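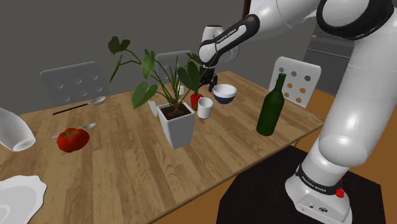 图6-1 餐桌旁的机械臂(计算机渲染图)

第六章 地方比赛的现场采写

学习目标

学完本章后,应当能够:
为一场地方联赛做好赛前资料准备;
使用统一的符号做现场记录,并在终场后据此写出比赛过程;
区分比分、事实、判断和转述四类内容,在稿件中用不同的写法处理;
在规定时间内交出一篇可以直接排版的赛事短讯。

关键词

赛前资料 现场记录 时间轴 官方记录表 首发名单 转折点 赛后采访 更正

第一节 地方比赛与职业比赛的差别

前几章讨论的采访对象以会议、公告和日常事件为主,这类采访多数有文件可查,事后还能补问。体育比赛的情况不同。比赛过程只发生一次,职业赛事有电视转播、技术统计和新闻官,漏看的部分可以回放,拿不准的数据可以查询。地方联赛大多没有这些条件。记者在场边看到什么、记下什么,往往就是日后唯一可用的材料。

地方比赛的读者也不同。职业联赛的读者大多没有到过现场,他们要了解的是结果和它对排名的影响。地方比赛的读者里有一部分就站在场边,有一部分是球员的父母、同事和邻居。这些人对比赛细节相当熟悉,进球者的名字写错一个字,第二天编辑部就会接到电话。写地方比赛,准确的要求一点不比写职业比赛低,可以依赖的资料却少得多。

篇幅的限制也要考虑。地方报纸留给一场业余比赛的版面,常常只有一栏。网页没有版面限制,但读者在手机上阅读,太长的过程描述很少有人读完。记者需要在有限的字数里交代清楚谁和谁比赛、在哪里、结果如何、比赛怎样走到这个结果,以及接下来还有什么安排。

本章用一场女子业余足球比赛作为贯穿全章的案例。比赛于2018年4月7日在Hutside镇的Wodier球场进行,主队为Hutside女足,客队来自邻镇Drosthorpe。两队属于同一个地区联赛,赛前积分相同。选用这场比赛,是考虑到它的过程比较普通,没有极端天气,没有严重伤病,也没有争议很大的判罚。初学者平时遇到的多数是这样的比赛,练习也应当从这样的比赛开始。

第二节 赛前资料

赛前准备的目的是减少现场需要判断的事情。比赛开始以后,记者的眼睛应当尽量留在场上,凡是可以提前查到的内容,都不应当留到开球后再查。

一、对阵背景

首先查两队近期的战绩和上一次交手的结果。地方联赛的网站更新有快有慢,有的赛果会晚几天才登出来,遇到网站与俱乐部公告不一致的情况,应当打电话向联赛秘书处核实。核实之后,把核实的方式和时间写在笔记本上,日后有人提出疑问时可以说明来源。

在案例中,两队上一次交手是在前一年的12月,地点在Drosthorpe,结果是平局。这条背景在稿件里只占一句话,但对于理解两队的打法有帮助。上一次交手时客队采用了比较保守的阵形,这一次如果阵形有变化,就值得写。没有查过上一场的记者,很可能看不出这个变化。

二、人员名单

首发名单一般在开球前才能拿到,报名名单则可以提前向俱乐部索取。索取时要注意三件事:姓名的准确写法,球衣号码,以及同姓球员的区分办法。业余球队里姐妹或者母女同时上场并不少见,只写姓氏就会产生混淆。

号码也会变。业余球队的球衣由俱乐部统一保管,临时缺了一件,球员就可能穿别的号码上场。拿到首发名单后应当在热身时逐个对照,对不上的当场询问领队。热身阶段球员分散在半场各处,号码不容易看清,可以选择在她们排队练习射门时对照,那时每个人都会依次走到同一个位置。

三、场地情况

职业球场有记者席,地方球场多半没有。Wodier球场只有一侧设有看台,可坐290人,另一侧是一道矮栏杆,栏杆外就是停车场。记者选择站在哪里,会影响能看到什么。站在看台高处,阵形看得清楚,但离教练席远,听不到场边的指挥。站在栏杆旁边,能看清近侧的拼抢,远端禁区里的情况就比较模糊。

一般的做法是上半场选择高处,下半场再视比赛情况决定是否移动。移动要在死球时进行,并且在记录里注明。稿件写到某个细节,编辑问起“你当时在哪里”,应当能够回答。

场地条件也应当在赛前走一遍。草皮是否平整,哪一侧积水,禁区线是否清楚,逆风的方向在哪一边,这些内容未必都写进稿子,但会帮助记者理解场上发生的事情。后卫为什么总是把球踢向同一侧,守门员为什么不开大脚,答案有时就在草皮上。

四、随身物品

随身物品宜少。笔记本两本,一本用来做现场记录,一本用来采访,分开使用,避免在翻页中丢失时间顺序。铅笔比圆珠笔可靠,天冷时圆珠笔容易断墨。手表应当与裁判开球的时刻对准,手机秒表可以作为备用。另外应当带一只透明文件袋,雨天写字时把本子放在里面。

赛前资料应当整理成一页纸。超过一页的资料,到了现场基本不会再看。这一页纸的上半部分放两队名单,号码在前,姓名在后,按号码大小排列。下半部分放背景,每条不超过一行。

第三节 现场记录

一、时间轴

一场标准的足球比赛为90分钟,青少年和部分业余赛事会缩短时间,赛前要确认。现场记录以时间为主线,左边写时间,右边写内容,每一条占一行。时间只记到分钟即可,进球和红牌可以记得更细一些。

初学者常见的问题是记得太多。一名记者如果试图把每一次传球都写下来,眼睛就会长时间停在纸上,真正重要的场面反而漏掉。另一种问题是只记进球。终场后打开笔记本,发现中间有一大段空白,过程描述就只能凭印象来写。比较合适的做法是固定记录几类事件,其余的凭需要添加。

固定记录的事件包括:进球、射门、角球、黄牌和红牌、换人、伤停,以及阵形或者位置的明显变化。每一类使用一个简单的符号,符号可以自己规定,但一经确定就不要随意更换。

常用符号如下:

G 进球,后面写号码,有助攻的在括号里写助攻者号码
S 射门,射正的加一点
C 角球
Y 黄牌
R 红牌
X 换人,先写下场号码,再写上场号码
I 伤停
T 战术变化

主队的号码写在符号左侧,客队的号码写在右侧。这样在快速翻阅时,一眼就能分出是哪一方的事件。

二、记录与观察的配合

写符号应当在死球时完成。球出界、犯规、守门员持球,都是可以低头的时候。进球之后有一段较长的停顿,记者可以利用这段时间多写几个字,把进球前的几脚传递记下来。回忆应当从进球往前倒推:谁射的门,用哪只脚,从什么位置,球是谁传的,传球之前球在哪里。倒推比顺着想更不容易遗漏,因为最后一个动作的印象最清楚。

看不清的内容要如实标明。进球者被几名球员挡住,号码没有看到,就在记录上画一个问号,等中场或者终场时向裁判或者领队核对。不要根据庆祝的动作来推断。跑在最前面庆祝的人,有时是传球的人,有时只是跑得最快的人。 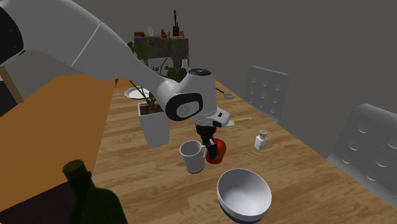
官方记录表由裁判在赛后填写,上面有进球者、进球时间和处罚情况。记者的记录与官方记录表不一致时,稿件中的进球者和处罚以官方记录表为准,但不一致的地方要问清楚原因。乌龙球是最容易出现分歧的一种情况。案例比赛中,主队的第二个进球打在客队后卫的腿上改变了方向,现场广播把它报作乌龙球,裁判在记录表上则记给了射门的球员。按照联赛的做法,原射门方向在门框以内的,进球归射门者。记者如果只听广播就离场,稿件便会出错。

三、声音与气氛

现场记录以事实为主,但可以在每个半场留出几行,用来记下听到和看到的场外内容。教练喊了什么,观众在什么时候站起来,替补席上的人在做什么。这些内容只有在具体的时候才有用。“气氛热烈”四个字放进任何一篇稿件都可以,也就等于什么都没有说。教练连续几次要求左后卫往前站,这样的细节既有画面,又能解释后来的变化。

观众人数要特别小心。业余比赛大多不售票,没有准确的人数。俱乐部有时会给出一个数字,引用时应当注明来自俱乐部。案例比赛当天,主队俱乐部公布的到场人数是将近100人,稿件中写作“据主队俱乐部统计,到场观众将近100人”。记者自己估计的数字,除非有特别的需要,不要写进稿件。

四、电子工具的使用

近年来一些地区联赛使用手机软件登记比赛过程。案例所在的联赛用的是一款名为Yusof的登记软件,由主队指定一人在场边输入进球和换人,赛后自动生成一份简表。这类软件方便记者核对,但不能代替现场记录。输入的人也会看错,而且她往往同时承担别的工作,进球之后过了几分钟才补登的情况很常见,软件上的时间就会比真实时间晚。

使用软件数据时应当遵守两条规则。其一,时间以自己的手表为主,软件为辅,差距较大时查官方记录表。其二,引用软件统计的射门数和角球数,应当与自己的记录对照,两者不一致又无法核实的,稿件里不写具体数字,改用“主队获得了更多的角球”一类可以确定的说法。

第四节 从记录到稿件

一、先定转折点

终场哨响后,不要立刻动笔。先把时间轴从头看一遍,找出比赛在哪里发生了变化。变化可以是一个进球,也可以是一次换人、一次伤停或者一次位置调整。找到之后在旁边画一条横线,稿件的过程部分就以这条线为中心来安排。

案例比赛的比分变化如下:客队先进一球,主队在上半场结束前扳平,下半场主队再进两球,客队在临近终场时追回一球,最后主队以3比2取胜。全场共有5个进球,如果平均分配篇幅,读者会觉得每个进球同样重要。从时间轴上看,下半场开始后主队把一名边后卫推到了中场,此后客队的右路很少再有进攻。主队的后两个进球都来自这一侧。转折点因此定在位置调整上,客队的首个进球和最后的进球可以简写。

二、导语

短讯的导语应当在一到两句话里交代对阵双方、结果和最重要的一件事。下面是学生习作中的一条导语和修改后的写法。

原文:在昨天下午进行的一场精彩激烈的比赛中,Hutside女足的姑娘们发扬了顽强拼搏的精神,最终战胜了强大的对手。

修改:Hutside女足在主场先失一球后反超,以3比2战胜Drosthorpe队,下半场的两个进球都从左路发起。

原文没有对手的名字,没有比分,“精彩激烈”和“顽强拼搏”是作者的评价,读者无法从中得到信息。修改后的导语字数差不多,但读者读到这里即使不再往下读,也已经知道了比赛的基本情况。

三、过程部分

过程部分可以按时间顺序写,也可以从转折点写起,再回到开头。短讯以时间顺序为宜,篇幅较长的赛记可以采用后一种结构。无论采用哪一种,都要注意时间的表达。“第几分钟”的写法在一段里不宜超过两次,多了就像流水账,可以换成“中场休息前”“易边后不久”“终场前”等说法,但所指的时间必须与记录相符。下半场进行了二十多分钟才发生的事情,不能写成“易边后不久”。

动词要准确。“推射”“抽射”“挑射”“垫射”各有所指,看不清的就写“射门得分”。“轰出一记世界波”之类的写法在地方报纸上用得很多,读者看惯了,也就不再相信。

四、事实、判断与转述

稿件里的内容可以分成四类。

第一类是比分和官方数据,直接陈述,不需要注明来源。
第二类是记者亲眼所见的事实,也可以直接陈述,但必须在现场记录里有依据。
第三类是判断,例如“主队的体能更好”“客队的防线站位过于靠前”。判断要有事实支持,支持它的事实应当出现在同一段里。
第四类是转述,包括教练、球员和裁判的说法,必须注明是谁说的。

初学者最容易把第三类写成第二类。客队在比赛末段跑动减少,这是可以看到的;减少的原因是体能不足,还是教练要求收缩,记者在场边无法确定。可以写跑动减少,也可以在采访中询问原因,得到回答后再以转述的形式写进去。

五、赛后采访

业余比赛没有新闻发布会。终场之后球员要收拾器材、换衣服、照看孩子,能够停下来谈话的时间很短。采访应当先找客队,她们要赶车回去,主队的人通常走得晚一些。

问题应当具体。“对今天的比赛怎么看”得到的回答几乎总是一样的。“下半场为什么把边后卫推到中场”就能得到有内容的回答。每人准备两到三个问题已经足够。问题从时间轴上来,所以终场后先看时间轴,再去采访,这一步不能颠倒。

采访未成年球员,应当先取得教练或者家长同意。球员失误导致失球的,可以在过程部分如实写出失球的经过,一般不去追问本人的感受。业余球员没有受过应对媒体的训练,比赛结束时情绪也不稳定,她们说出的话可能在几个小时后就后悔。遇到这种情况,记者应当给对方再考虑的机会。

六、交稿与更正

交稿前做一次逐项核对,核对内容包括两队名称、比分、进球者姓名和次序、比赛地点、下一轮对阵。核对时不要看着稿件回忆比赛,应当拿着记录和官方记录表逐字对照。

稿件发表后发现错误,应当尽快更正。网页上的稿件改过之后,要在文末注明改动的内容。报纸上的错误在下一期的固定位置更正。更正只写错在哪里、正确的是什么,不解释出错的经过。进球者写错,对编辑部来说是一件小事,对进球的人来说,这可能是整个赛季唯一一次见报。

现场记录至少保存到赛季结束。联赛后期出现资格申诉或者净胜球争议时,早先的记录有时会再次用到。

课堂讨论

1. 你所在地区的业余联赛由什么机构管理?赛果在哪里公布?比较公布的内容与一篇完整短讯所需内容之间的差别。
2. 现场广播、登记软件和官方记录表对同一个进球给出了不同的说法,而截稿时间将到,裁判已经离开。稿件应当怎样写?
3. 有读者来电,要求在稿件中补写自己女儿的一次助攻,记者的记录里没有这次助攻。讨论处理的步骤。

实践作业

选择一场本地比赛,项目不限,到现场完成全场记录,并在终场后当天写出一篇短讯。作业上交时应当附上赛前的一页资料、现场记录的原件和采访笔记,不要誊抄。记录中涂改和打问号的地方保留原样,在旁边用另一种颜色的笔写明最后是怎样核实的。没有核实成功的,注明未核实,并检查短讯中是否使用了这一内容。

选择非足球项目的,应当先参照第三节的符号表,为该项目制定一套自己的符号,写在记录本的首页。篮球得分频繁,逐球记录有困难,可以改为每次暂停时记一次比分,再单独记录连续得分的段落。田径和游泳有多个项目交替进行,时间轴应当按项目分页。

下一节从篮球记录的具体办法开始,说明得分频繁的项目怎样划分段落。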